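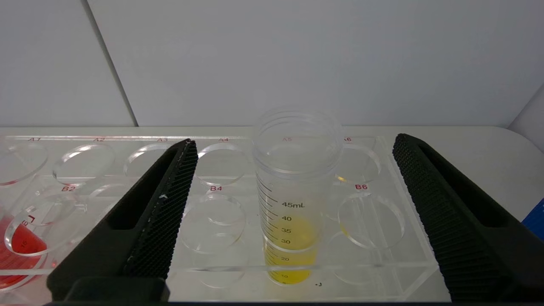

A graduated cup of yellow liquid in a clear acrylic rack.

Graduated cup

A graduated cup is a small see-through pot with volume lines printed up its side, usually in millilitres (mL). I look after the measuring pages on the Flimbridge household science wiki, and I'm very fond of these things, so forgive me if I go on a bit!

Design

Most are plain cylinders with a threaded rim for a screw lid. The one at the top of the page has dark markings running up to 45 mL, and it's filled to roughly the 25. Liquid tends to creep up the wall a little (the curve is called the meniscus), so get your eye level with the surface and read the bottom of the curve.

Racks

A rack is a block with round holes that keeps the cups upright. Holes are often named by row and place, A1, A2 and so on, with B for the next row. I write the hole name in my notebook beside whatever I've poured, and it has saved me from muddling 2 shades of yellow more than once. Clear acrylic looks lovely but shows every fingerprint.

Accuracy

Fine for dyes, plant feed and school experiments – for anything fussier, use a pipette or a proper measuring cylinder. Rinse well after food colouring, red especially.

See also: Measuring cylinder; Kellano rack; Meniscus

Last edited 28 April 2021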